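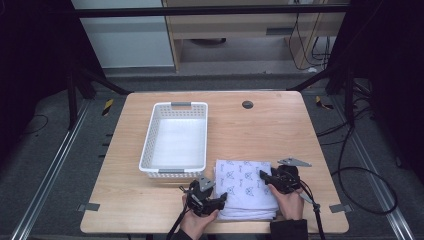 Jerach build thread, towel-to-basket task. Club total is 623 demos, target 3000 by the end of April. Both grippers start on the sides of the folded towel, basket on the left half of the table, and the pads keep catching the edge of the top layer.

posura_k
Lower the grip. You're pinching layers, so the stack shears on lift.

texier
Disagree. Grip height is fine — your closing speed is too high. We dropped ours to 700 and the shear stopped.

posura_k
700 in what units?

texier
Encoder counts per second.

keren4
Change one variable, run 100, compare. Otherwise the set is mixed.

posura_k
Fine. Height first, Wednesday.

Filed under: Student Builds > Manipulation
Last updated: April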